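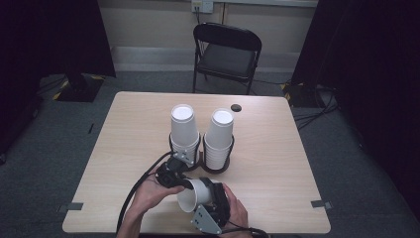
Station 2, cup pick with the hand-held gripper.

Biltevthorpe Robotics Club – pre-session check, Station 2 (cup stacking)
Checked by: Zoila Chambi
Students on station: Jhair Cuervo, Flor Flores
Session: Saturday, doors 9:30

Marks used: OK / FIX / NO (do not run until cleared). The old sheet had a fourth mark, "OK for now." I took it out.

1. Table steady, does not rock when leaned on
OK. Leaned on all four corners myself.

2. Tape tabs at the near corners stuck down flat
FIX. Both hang over the edge a little. Jhair says they are only there to line things up. Fine, but a sleeve doesn't care what they are for. Trim or press under.

3. Cup holder stays put when a cup is pulled
OK, with doubts. It stayed put for me. I pulled slowly, and students do not pull slowly. Check again after the first hour.

4. Cups clean, not crushed, bottoms up in the holder
OK. Crushed cups go in the recycling and not back on the stack. Last month's "gripper problem" was a bent cup, and we lost most of a morning to it.

5. Gripper: bracket screws tight
FIX. One turned with my fingers. The log says they were tightened in April and it is signed, but I don't see how that helps us today. Threadlocker, then initial the log with the actual date.

6. Gripper: padding on the fingers secure, no lifting at the edges
OK.

7. Gripper cables: slack enough to reach the whole table, not rubbing on a bracket
OK for reach. Watch the one that loops by the left hand. Flor has been told to stop when it catches and not tug through it.

8. Two hands on the gripper whenever it is off its rest
OK. This one they do without being asked.

9. Floor cables by the right-hand stand
NO. It is a tangle and it runs toward the table. Hazard stripes on the base are nice to look at and will not stop anybody from tripping on what comes out of it. Bundle, cover, and route along the wall. Édgar Lozano has the cable covers.

10. Wall outlet: plug fully seated, cord not under a chair leg
OK. Please stop hanging coats on that chair.

11. Curtains clear of stands and cables
FIX. Tie back the right one. I could not see all of the base behind it, so I can't sign for it.

12. Run limit posted and followed
Posted: 27 picks, then swap. Followed: I'm told yes. The tally sheet from the last session says 70 in a row under one name. Either the tally is wrong or the limit is, and I would like to know which.

Result: station closed until item 9 is cleared. Items 2, 5 and 11 before the first swap.

Comment from Rigoberto Arboleda: Item 9 done 9:10, covers down, walked it twice.

Reply, Z.C.: Walked it a third time. Cleared. Item 11 still open.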